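Grondero Help Desk
Tickets > Shop and Account > Closed
Ticket subject: Color filter in the parts catalog shows wrong items
Status: Solved
Opened: 2025-10-21
Product: Grondero Catalog, hosted plan
Store: Skesgate

Hello support team,

I manage the online catalog for our store Skesgate. We sell buttons, switches and small cases, and we have over 2000 items. After I imported the new price list, the color filter on the category page gives wrong results. When a customer selects "red", the page shows 16 items, and seven of them are gray.

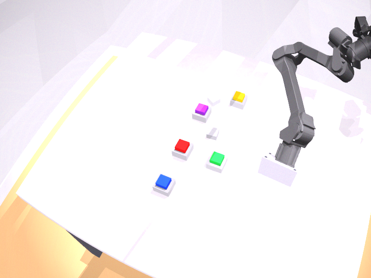

Five colors on one white table.
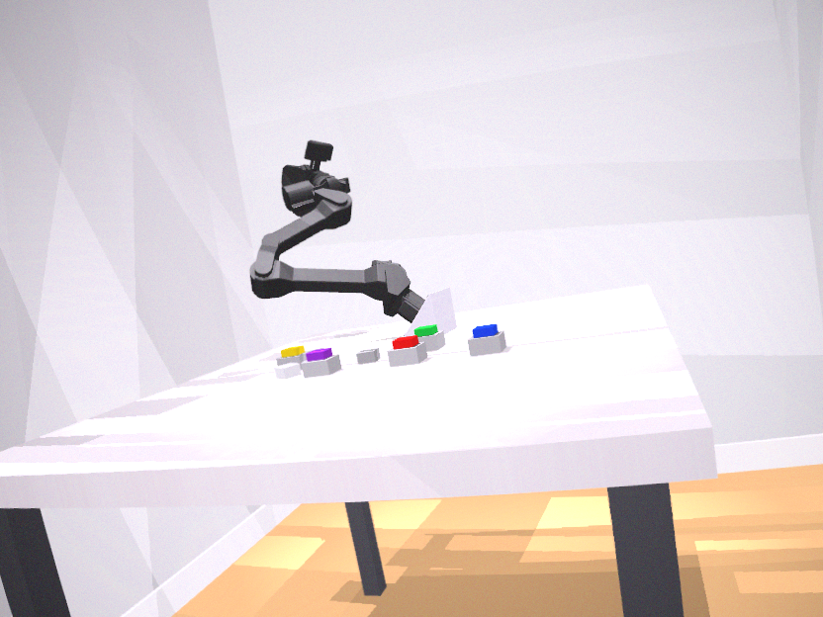 Does the color filter read the item name or the color field?

It reads the color field only. The name is used by the search box, and the filter does not look at it.

Thank you, this is already useful. I write down what I have tried until now, so you do not need to ask me for it again.

1. I cleared the cache in the admin panel and in my browser. No change.
2. I opened the shop in a different browser, without login. The same 16 items.
3. I switched off the Porow theme and used the standard theme. The same result, so I think the theme is not guilty.
4. I opened one of the wrong items. In the edit form the color field says "gray", which is correct. But on the category page it is still found under "red".
5. I saved this item again without changing anything. After this it disappeared from "red" and went to "gray".

Step 5 is strange for me. I can repeat it for the other six items, but I am afraid that more colors are affected, and I do not want to save the whole catalog by hand.

Reply from support:

Thank you for the detailed steps. Step 5 tells us that the data is fine and the filter index is old. Saving an item updates its index entry. An import should do the same at the end, but your import was stopped before this part. Please go to Tools, Index, and choose "Rebuild filters". Do not start another import while it is running.

Customer update:

I started the rebuild. It stopped at 25 percent with the message "Duplicate value in attribute: color". I looked in the attribute list and found "red" two times, one of them with a space after the word. I suppose it came from the file of our supplier Rivas, their files often have such spaces.

Reply from support:

Please merge the two values: mark both, choose "Merge", and keep the one without the space. Then run the rebuild again from the start.

Customer update:

I merged them and the rebuild finished. The "red" filter now shows nine items and all of them have "red" in the color field. I also checked yellow and white, they are correct.

One small wish for the future: the import could remove spaces at the end of a value by itself. You can close the ticket.

Ticket closed by customer.
Related articles: Rebuilding the filter index | Merging attribute values | Import file format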